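Planner aborts on power plug approach: "goal in collision", wrist view only

Project: Akar / cell software
Component: Lokimitz (motion planning), scene builder
Opened by: Zane Uibo
Status: Fix merged, one item left open
Priority: Normal

Summary

The tower disassembly sequence runs nicely until the step that goes for the power connector beside the drive bay. There the planner refuses the last move and reports the goal as being in collision. The same target passes if I turn off the octomap, so reach and joint limits are fine. I had great fun chasing this one, and I think the result helps every other cable task we have in the queue, so I'm writing it up at length.

Steps to reproduce

1. Load the desktop tower scene with the case on its side and the panel off.
2. Start the planning node with the merged cloud (fixed views plus wrist).
3. Send the pre-grasp pose for the power connector. This works.
4. Send the grasp pose.

Expected: a short straight move, fingers open, ending either side of the connector.

Got:

[lokimitz] request accepted, group=arm_wrist, mode=cartesian
[lokimitz] path fraction 0.81
[lokimitz] state invalid: finger_right vs octomap
[lokimitz] goal in collision, giving up after 5 attempts

Log, in the order I tried things

First guess was the hand-eye calibration. Reran it, got the same numbers as before, moved on. It did cost me most of a morning, but at least we now have a fresh file.

Second guess was the collision model of the fingers. The meshes were still the padded ones from the Karagiannis import, with 6 mm added on every side. That's fine for handling a hard drive and hopeless inside a wiring loom. I swapped in the tight meshes. Path fraction went up to 0.93, and then the same abort. Progress!

Third, I finally dumped the octomap at the moment of failure and looked at it in the viewer, which I should have done on day one. There was a wall of occupied voxels right between the open fingers, and a second blob hanging off the end of the right finger. The wall was the cables. The blob was the gripper itself, seen by the wrist camera and missed by the self filter.

So there were two bugs stacked on top of each other:

a) The self filter used the transform at the time the cloud was processed, when it should use the transform at the time the cloud was captured. With the arm moving, the mask slid off the fingers and left a thin shell of "obstacle" behind. The shell never cleared, as the space behind it stayed hidden from that camera.

b) Cables go into the map as if they were solid steel. For the metal cage that is what we want. For a bundle of wires you are about to take hold of, it can never plan.

Zane's fix, in branch scene/cables

For (a): look up the transform at the cloud's own stamp, wait up to 27 ms for it, and drop the cloud if it doesn't arrive. Dropping costs us very little. In a replay of 1,000 clouds the leftover shell was gone from every one of them.

For (b): the perception node already labels cable pixels, we just weren't using the labels. The scene builder now keeps two layers, rigid and soft. The planner checks both layers up to the pre-grasp pose. For the final stretch the allowed-collision entry lets the fingers touch the soft layer inside a small box at the target, and nothing else. The rigid layer stays on the whole way – I really don't want to meet that drive bracket at speed.

New parameters:

soft_layer.enabled: true
soft_layer.box_margin: 0.015
self_filter.use_capture_stamp: true
self_filter.max_wait: 0.027

Views used for checking the labels

The first two are fixed views and the third is from the wrist. The orange power wires and the thick black cable are the hard parts in the fixed views, and the blue SATA cable is the easy one.

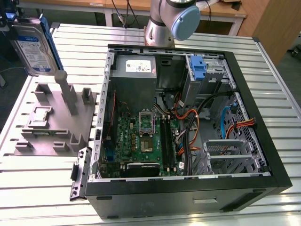
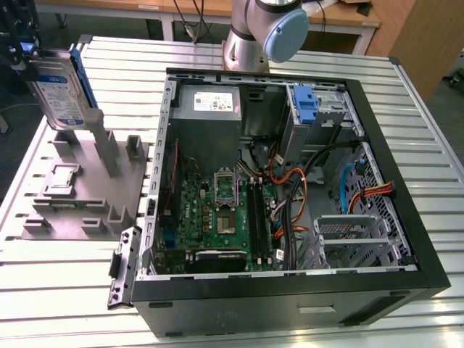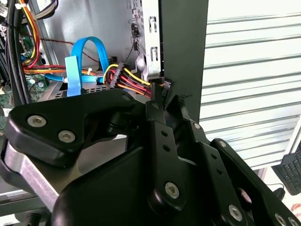

Notes on the labels

The bright blue SATA cable in the wrist view gets a clean mask along its tall loop. My worry was the plastic latch on the drive cage in the fixed views, which is also bright blue, but the classifier looks at shape as well and puts it in the rigid layer where it belongs. I was delighted by that.

The perforated metal is less happy. Depth drops out at the holes, and the map ends up with speckle there. Inflating the rigid layer by one voxel closes most of it.

Left open

Thin single wires still come and go in the soft layer. The red one on the left side of the board in the fixed views is a good test case. It has no effect on the power connector step, but it will matter as soon as someone plans a move over the motherboard. Split out as its own ticket under Udutley, with the saved clouds attached.

How to pick up the change

Pull the branch, rebuild the scene builder and the planning node, and delete the cached map in your workspace. Please do delete it! The old cache has no layer field, and the loader reads everything as rigid without a warning. I lost an hour to that on Saturday and added a version check afterwards.

If you still see "goal in collision" on this step, attach the octomap dump along with the log. The dump command is in the tools folder now, so it's one line to run.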